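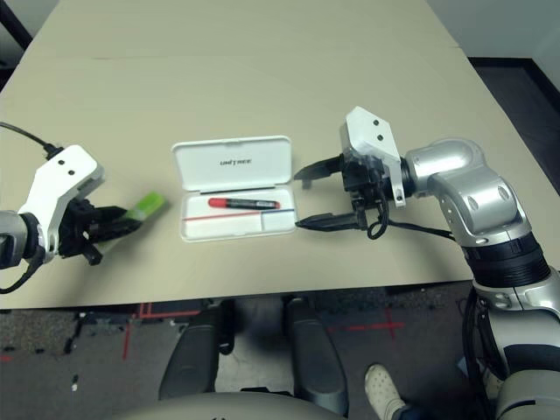 Comment received from Deltska on the draft: We would ask that the inspection separate faults in the kit as delivered from faults in how it is set up at the customer's site. A loose cable clip and a poor floor layout should not carry the same weight when the service contract is priced.

Flukley accepts this comment. Each item in the revised form is marked K (kit) or S (site). The result column is unchanged: Pass, Pass with comment, Open.

Form 371, revision 2
Jirnitero two-arm table kit, small-item packing task
Inspected for: D'Amico
Inspection carried out by: Flukley
Stage: trial period, before the service contract is signed

SECTION A. WORK AREA

A1 (S). Table is stable and does not shift when pushed by hand at the near edge.
Result: Pass.

A2 (S). Tabletop joints are flush and do not catch a sliding case.
Result: Pass with comment. The seam toward the back of the table is outside the packing position. Recheck if the position is moved.

A3 (S). Floor marks are in place and their meaning is posted.
Result: Open. Red tape is down on the carpet, but the posted sheet does not say which marks are for the robot and which are for staff. D'Amico to supply a corrected sheet.

A4 (S). Floor is free of debris and loose articles.
Result: Pass with comment. Small white specks on the carpet. Add sweeping to the opening routine.

SECTION B. GRIPPERS AND ARMS

B1 (K). Gripper fingers are secure, aligned and free of cracks.
Result: Pass with comment. Black finger surfaces are scuffed, with worn spots. No cracks found by touch or under the lamp. Jirnitero's offer includes replacement fingers every 3000 cycles.

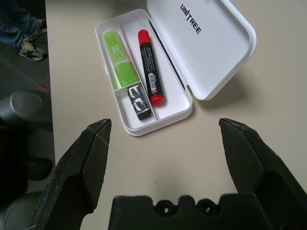 Deltska asked whether the interval is counted per finger or per pair. The offer does not say. The answer should be in writing before signature.

B2 (K). Grip force can be limited by the operator and the limit holds after a restart.
Result: Pass. Tested with the supplied gauge in both grippers.

B3 (K). Wrist housings are closed and all visible fasteners are tight.
Result: Pass.

B4 (K). Arms hold position when motion is stopped, with an item in the grip.
Result: Pass. Tested on both arms at the low and middle heights.

SECTION C. CABLES

C1 (K). Wrist cables have enough slack for full travel.
Result: Pass.

C2 (K). Cables below the grippers cannot hook the table edge or a case.
Result: Open. The coiled cable hangs in a loop beneath the right gripper. Jirnitero to fit a retaining clip or state in the manual that none is needed. 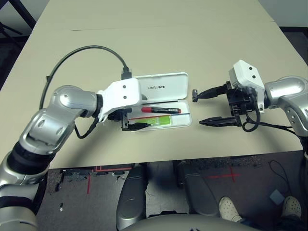 C3 (S). Cables on the floor are covered or routed away from where staff stand.
Result: Open. A thin black cable lies on the carpet on the staff side. D'Amico to fit a cover strip.
Comment from Deltska: Please confirm that the cover strip is at the customer's cost. Confirmed; the item is marked S.

SECTION D. STAFF AND STOPPING

D1 (K). Stop button halts both arms from any point in the task.
Result: Pass. Pressed 6 times at different points in the task.

D2 (S). Staff keep hands off the table while the arms are live.
Result: Pass with comment. The rule is in the site instructions. Add it to the posted sheet under A3.

D3 (S). Footwear in the work area is closed and firm.
Result: Open. Perforated clogs are not accepted under this item. D'Amico to update the clothing rule.
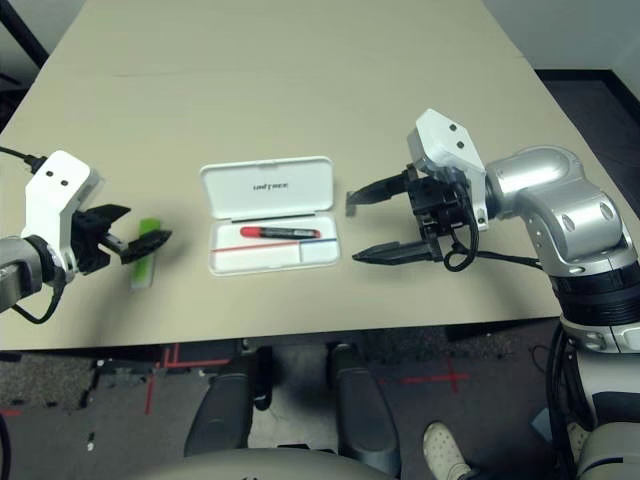
D4 (K). Restart after a stop requires a deliberate action by the operator.
Result: Pass. Releasing the stop button alone does not start motion.

D5 (S). An operator trained on the kit is present for the full session.
Result: Pass. Training records were shown.

OPEN ITEMS
Jirnitero: C2, and the written answer under B1.
D'Amico: A3, C3, D3.

Open items are to be closed by the end of July. Replies go to Flukley with the form number and item letter in the subject line. Section B will be repeated in full if the fingers are replaced before that time.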